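Wimumholm workshop notebook
April 2025
Leire Campos

Stopped the ball-and-basket runs after the gripper came down on the rim again. Writing it up while it's fresh, with apologies for the length.

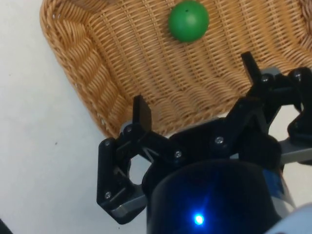
Borislav Mladenović reckons I'm blaming the wrong thing. He says the fingers opened exactly as wide as we told them to, and that the planner simply thinks the basket ends where the weave starts, so it leaves no room for the braid standing proud of it. I went off and made tea and came back more or less agreeing with him.

What happened, for whoever picks this up: run 97 of 105, green ball, straight descent. The left finger caught the braid and pushed, the basket slid, and the arm kept going for longer than I was happy with before the force limit tripped. I hit the stop as well, a bit late, I admit. That makes 9 rim contacts in the set, and I'd been waving the earlier ones through as scuffs, which I shouldn't have done — sorry, all.

Checked afterwards with the power off: both finger linkages move freely, the screws are tight, the pads are square. One strand of the braid is nipped. I had half hoped for a loose joint, as that would have been a nice easy afternoon with a hex key.

The force limit was still on the value left over from the Celtari job in October, when we were pushing on something a great deal stiffer than wicker. I've brought it right down and put a note on the controller so that it gets read out before each set.

Still to do: Borislav is redoing the basket outline with the rim included, and I'm going back through the logs for the other contacts. No descents over the basket until both are finished, please, even slow ones, even if you're only curious. The ball can stay in the basket.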